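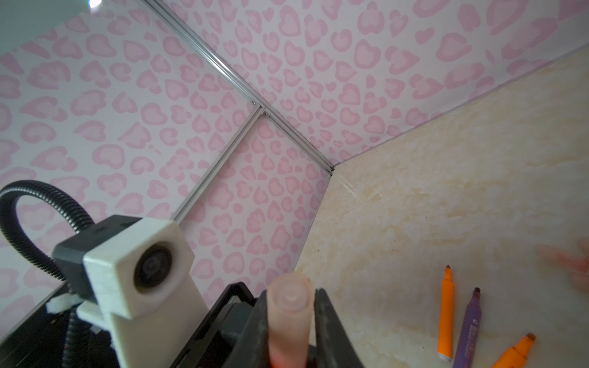 Kivent くらしの質問広場 > 文房具・机まわり

蛍光ペンの先が茶色くなりました。復活できますか。机と壁紙の汚れ防止についても

投稿者:Avar

蛍光ペンの手入れと、置き場所について教えてください。

自宅の一角をアルミフレームで囲って、小さな作業スペースにしています。壁にあたる面にはピンクのヒョウ柄の壁紙、天板は大理石調のベージュです。ラッピングの下書きや型紙の印つけに使う場所で、筆記具は蛍光ペンが中心です。

困っているのは次の二点です。

一つめはペン先です。オレンジの蛍光ペンの先が茶色っぽく変色していて、線を引くと最初の数センチがかすれます。紫のほうは先がほとんど黒に見えます。紫はもともと濃く見えるものなのか、汚れなのか判断がつきません。キャップを外したまま天板に置いておくことが多いので、乾燥が原因かもしれないとは思っています。キャップは何個かなくしました。

二つめは汚れです。ペン先の付け根の細くなったところにインクがついていて、持つと指に移ります。その指で天板や壁紙を触るのが心配です。天板は拭けば済みそうですが、壁紙は白地なので、色がついたら目立つはずです。

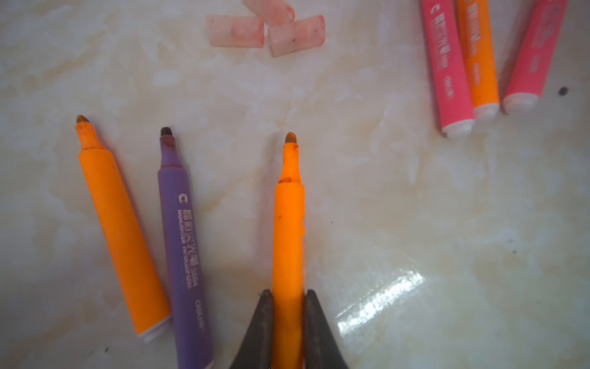
紫はDeliというメーカーのものです。オレンジは軸に漢字が印刷されたものもありますが、メーカーも型番もわかりません。どちらも詰め替え式ではないと思いますが、軸の端に白い栓がついているオレンジがあり、そこを開けてインクを足せるのかどうかも知りたいです。

試したことは、ペン先を下にしてコップに一晩立てておく方法だけです。翌朝は少し濃く出ましたが、昼にはまたかすれました。水につけるとよいという話も見ましたが、余計に薄くなりそうでやっていません。

買い替えれば早いのはわかっています。ただ、箱の中に同じようなペンが31本あり、全部捨てるのは抵抗があります。使えるものと捨てるものの見分け方だけでも教えてもらえると助かります。

投稿者:Clarik

事務用品の店で働いていました。順番に書きます。

ペン先の色について
オレンジの先が茶色になるのは、よくある状態です。鉛筆やボールペンの線の上をなぞると、先の繊維が黒や青を拾います。それがオレンジに混ざると茶色に見えます。乾いてインクが先で濃くなった場合も、暗い色になります。紫は新品でも先が濃く見えるものが多いので、見た目では決めないでください。白い紙に引いて、線の色で判断します。

手順は次のとおりです。

いらないコピー用紙を四つ折りにして、硬めの下敷きの上に置きます。先の広い面を紙に当て、力を入れずに同じ方向へ十回ほど引きます。往復させると繊維が毛羽立つので一方向です。線の色がだんだん明るくなれば、表面の汚れだけです。そのまま使えます。

色は明るいのに線がかすれる場合は、先が乾いています。キャップを閉め、先を下にして置いてください。一晩で少し戻ったなら、軸の中にインクは残っています。昼にまたかすれたのは、キャップなしで置いていた時間のせいだと思います。閉めたまま二日置いて、もう一度見てください。

それでも出ない場合は、先だけをぬるま湯に30秒つけます。水性インクのものに限ります。引き上げたらティッシュに先を押し当て、色のついた水が出なくなるまで吸わせてから、キャップをして横に寝かせます。多少薄くなりますが、線は引けるようになることがあります。つけっぱなしにすると中のインクまで流れるので、時間は守ってください。油性のものを水につけても効果はありません。

お湯のあとも出なければ、軸のインクがなくなっています。これは捨ててかまいません。

白い栓について
詰め替え用インクが売られていない製品の栓は、開ける前提で作られていません。こじると中の綿が出てきて、戻しても隙間から漏れます。私は一度やって、引き出しの底をだめにしました。開けないほうがよいです。

付け根のインク
綿棒を水で湿らせて、先の付け根からペン先に向かって拭きます。反対向きに拭くと軸のほうに広がります。固まっている場合は、消毒用エタノールを綿棒に少しだけつけてください。軸の印刷はエタノールで消えることがあるので、文字のある部分には当てないようにします。

キャップ
同じメーカー、同じ太さのものなら、インクが出なくなったペンのキャップを回せます。31本あるなら、捨てるペンのキャップは全部取っておいてください。違うメーカーのキャップは、入ったように見えても密閉されていないことがあります。はめたときに小さくカチッと鳴れば大丈夫です。

補足
かすれ具合を調べるときは、ペンに番号を書いた付箋を巻いておくと混ざりません。オレンジばかりだと、どれを試したかすぐにわからなくなります。

投稿者:Baranauskienė

壁紙と天板のほうだけ答えます。

壁紙の素材を先に確認してください。ビニールなら、水性インクはついてすぐなら水拭きで取れることが多いです。紙の壁紙だと水がしみて、柄のインクまでにじむ場合があります。余った切れ端があれば、そこに蛍光ペンで線を引いて、乾いてから拭いてみるのが確実です。切れ端がないときは、見えない下の端で試します。

こすらないでください。白地のところは、こすると表面が荒れて、そこにほこりがつきます。固く絞った布を当てて、離して、布のきれいな面に替えてまた当てる、の繰り返しです。メラミンスポンジは汚れと一緒に柄の表面も削るので、私なら柄物には使いません。

アルミフレームの溝にインクがついたときは、綿棒で拭けます。継ぎ目のねじのまわりは汚れが残りやすいので、つまようじにティッシュを巻いて使うと届きます。

天板は大理石「調」とのことなので、表面がシートなのか、塗装なのか、化粧板なのかで違います。シート貼りなら、エタノールや除光液は避けたほうがいいです。うちのシートは除光液で艶がなくなりました。中性洗剤を薄めたもので拭き、水拭き、乾拭きで足ります。壁と天板が合わさる線のところは水がたまるので、最後に乾いた布で一度なぞってください。シートの端が浮く原因になります。

汚れ防止には、透明のデスクマットを敷くのが簡単です。1000円しないものを切って使っています。柄は透けて見えますし、ペンを転がしてもマットにつくだけです。ただ、夏はマットの下に湿気がこもるので、ときどきはがして乾かしています。

ペンは机に直接置かず、浅いトレーに入れてはどうでしょうか。私は497円のステンレスのバットを使っています。色がついても洗えます。水性の蛍光ペンなら、キャップをして横に寝かせておけば向きを気にしなくて済みます。

投稿者:Avar(質問者)

お二人ともありがとうございます。

昨夜、オレンジと紫を紙に引いてみました。紫は線がきれいな色だったので、先が濃いのは問題なさそうです。オレンジは十回ほど引いたら明るくなったものと、ずっとかすれたままのものに分かれました。かすれるほうはキャップをして、先を下にして立ててあります。二日後に見ます。

白い栓は開けないことにします。

壁紙は切れ端が残っていたので、オレンジで線を引いて30分置いてから湿った布で押さえました。ほぼ取れましたが、ピンクの斑点の縁に少し残ったところがあります。ビニールだと思うのですが、時間を置くと完全には落ちないようです。ついたらすぐ拭くようにします。

天板の素材は説明書が見つからず、まだわかりません。エタノールは使わず、中性洗剤にしておきます。マットは幅を測ってから買います。

投稿者:Clarik

斑点の縁に残った分は、薄めた中性洗剤を綿棒につけて押さえると、もう少し落ちるかもしれません。切れ端で先に試してください。

二日たっても出ないオレンジは、お湯に進んで大丈夫です。メーカーがわからないものは、水性かどうかを先に見てください。紙に引いた線が乾いてから、濡らした指で触ります。にじめば、たいていは水性です。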